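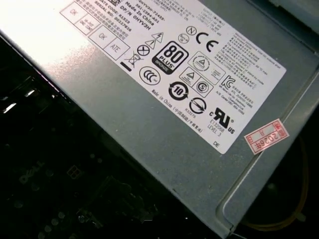

Carkasley Residents' Newsletter, No. 40, page 8

THE REPAIR BENCH: WHAT THE LABEL SAYS, AND OTHER LIGHT READING

Every desktop computer that comes to the Carkasley repair bench contains at least one good read, and it is glued to the power supply. The novels in our lending library run longer, but few of them manage to get a lightning bolt, a crossed-out garbage can and three alphabets' worth of approval onto a single sheet. (Birutė Mägi has checked and says it is two alphabets at most. She has been asked to write her own column.)

Several of you wrote in after the January item wanting to know which of those marks a normal person should care about. Take the label on the gray unit we had out for this month's session. The biggest thing on it is the 80 PLUS logo with BRONZE underneath, and that one is about efficiency: how much of what comes out of the wall gets to the computer, and how much goes to warming the room. Bronze is a respectable grade. It is also the grade most of us got in most things, so let us not be snooty.

The lightning bolt in a triangle you should take at its word. A power supply can hold a charge after it has been unplugged, and the Carkasley bench has one firm rule on the subject, written by Valdis Zariņš on the back of a pizza menu and taped over the sink: WE DO NOT OPEN THE GRAY BOX. We take it out, we put it back, we swap it for another gray box. We do not go in. Valdis has a cousin who went in. The cousin is fine but has become tedious about it.

The trash can with a line through it means the thing doesn't belong in your household garbage. Bring it to us or to the county drop-off, and please stop leaving computers next to the glass bin on Luik Street with a note saying "works."

CE, UL and the rest tell you that a number of people in a number of countries have looked the design over. You may nod at them and move on.

The line that will save you money is the dull one. On ours it reads DP/N 0HYV3H, and it is the part number. If you are shopping for a used replacement, copy down the part number before you do anything else. Do not go by the shape. Do not go by "it looks just like mine." Tyyne Tikkanen went by the shape last fall and now owns a very nice doorstop. The serial number is a different thing and will get you nowhere with a seller, although people do like to read it to us over the phone, slowly, and then once more to be sure.

From the power supply we went on to the memory, on the theory that anybody still in the room by then deserved some fun. Memory is the friendliest job inside a computer. The slots are long, they sit out in the open near the processor, and there are little latches at the end to hold things in place. The board we worked around had two of them, side by side and both empty, so there was no excuse for missing.

A few points, for those who stayed home on account of the ice:

Look for the notch. Each stick of memory has a gap in its bottom edge that lines up with a bump in the slot. It isn't in the middle, so the stick fits one way only. If you are leaning on it with your whole weight, you have found the other way.

Press at both ends, evenly, with your thumbs. It takes more push than feels polite.

Touch bare metal on the case first. Priit Stankevičius wears a wrist strap for this and has worn it home on the bus at least once.

Leave the processor alone. It lives under that metal lid in the socket with a lever beside it, and the lever is very tempting. Ineke De Smet has asked me to print that the lever is not a handle.

Buy the right kind. Memory comes in generations and they don't mix, and the number people love to quote, 3000 or whatever it happens to be, is a speed and tells you nothing about whether the stick will fit. Look up the computer's model, write down what it takes, and then shop.

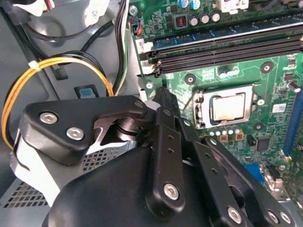 WHAT TO BRING NEXT TIME

The next bench session is at the Torkell Hall, back entrance, since the front door is still stuck. Bring the computer, its power cord and, if you can face it, a can of compressed air. Dust should be blown out in the parking lot, downwind of the bake sale. Last year's misunderstanding about the lemon bars has been forgiven by all but one of the parties.

Don't bring the monitor unless the monitor is the problem. Don't bring printers at all. We have discussed printers and the feeling was unanimous.

If your machine holds anything you would be sorry to lose, copy it onto something else before you come. We are careful, but we are also neighbors with screwdrivers. Ineke will show anyone how to make a copy, and she will not comment on what you have named your folders.

SPARE PARTS SHELF

The Breltby shelf (named for the bookcase it started out as) is taking donations again. Wanted: desktop memory of any age, case screws, power cords with three prongs. Not wanted: mice with balls in them, modems, and the box of 759 assorted cable ties that has now been donated, taken away and donated again. Whoever you are, we know your handwriting.

Memory sticks should come in an anti-static bag. A sandwich bag is no substitute, least of all one that has recently held a sandwich.

Sign up on the sheet by the coffee urn, or leave a message for Birutė at the library desk. Please write your phone number so that it can be read.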